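Marks on white tabletops: using a tennis ball

A clean tennis ball lifts dark rubber scuffs from a hard white tabletop without liquid cleaner. The felt is mildly abrasive, so it belongs on hard, sealed surfaces only. Skip gloss lacquer, acrylic sheet and anything waxed.

Check the ball first. Felt picks up grit outdoors, and one grain will scratch. Keep a separate ball for furniture, stored in a closed bag. Brush the felt with a dry nailbrush before each use.

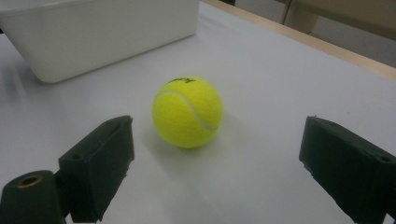
Wipe the table with a damp microfiber cloth and let it dry. Hold the ball so that felt, not the seam, meets the mark. Rub with light pressure in short straight strokes along the length of the scuff, 18 strokes at most, then wipe and check. Circular rubbing spreads the dark residue and dulls a satin finish – more so near the edges, where the coating is thin. Keep printed lettering off the surface as well; ink can transfer under pressure.

Tennis ball on the white top. Keep the lettering and the seam off any mark.That applies to any ball with a printed brand name, whatever the make.

Before treating a mark, confirm that it is one. Soft gray streaks on a white surface are often shadows from overhead fittings. Move a hand between the lamp and the table; a shadow shifts and a scuff stays put.

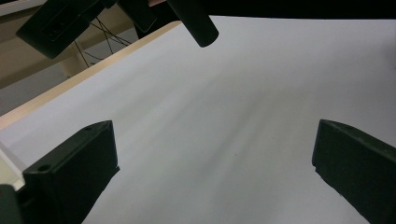
Soft gray shadow streaks across a white surface.

For marks that remain after two passes, use a paste of baking soda and water on a cotton cloth. Leave it for 5 minutes, wipe, rinse, dry. Ilze Laur at Pletport tested this on 26 scuffs on a melamine top and needed the paste for the oldest ones only. Solvents are a last resort and should be tried on the underside first.

Replace the ball when the felt mats down or turns gray. Washing is possible in a mesh bag on a cool cycle, but drying is slow and a damp core will smell.
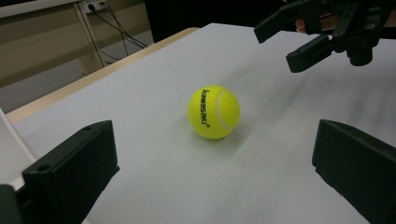 Tennis ball with the brand name to the left and the seam to the right.

Unsealed wood, stone and painted metal need other methods. Notes by Soudabeh Naseri, last revised January 19, 2020.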